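Home | About | Projects | Newsroom | Contact

Filed under: News & Announcements

Two Arms, One Messy Desk: Zunulside Opens Its Chore Trials

WULTCOMBE, June 22, 2023 - Can a machine tidy up after you yet? Zunulside has spent the spring trying to find out, and today we're sharing where things stand. The short answer is sometimes, and more often than we expected when we started in April!

The trials cover small jobs people do without thinking: putting a folder back, moving a cutting board out of the way, picking up a pen. Since April our two-armed setups have made 2568 attempts at these jobs. A person had to step in on 351 of them, mostly for thin things lying flat.

"I cheered out loud the first time a folder went in straight," said Botond Sipos, who leads the trials. "Then the next one went in sideways and we all went back to work. Flat objects are hard. You and I slide a fingernail under the edge, and a gripper doesn't have one."

Patterned surfaces are another headache, and a fun one - real homes have flowered tablecloths and brick walls, so our practice spaces have busy prints too. See-through plastic adds to the trouble, as the pattern underneath can confuse the software about where an object ends.

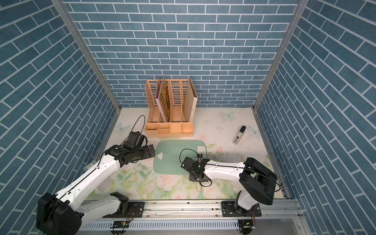 What Still Needs a Person

Plenty. Cloth, wet dishes and anything tangled are outside the trials for now, and we wouldn't leave the arms alone in a kitchen. Shop-floor work looks closer. Balogh, our partner on the packing side, wants to try sorting small parts with the same software, and we can't wait to see how it goes.

"People ask me if it can do the laundry," said Ilaria Lo Presti, who runs the practice sessions. "No! But ask me about desks."

Visitors can watch the arms at Festgate later this year. Times will be posted in the newsroom.

Related news
- Balogh joins the packing trials
- Why folders are harder than boxes
- Zunulside at Festgate: what to expect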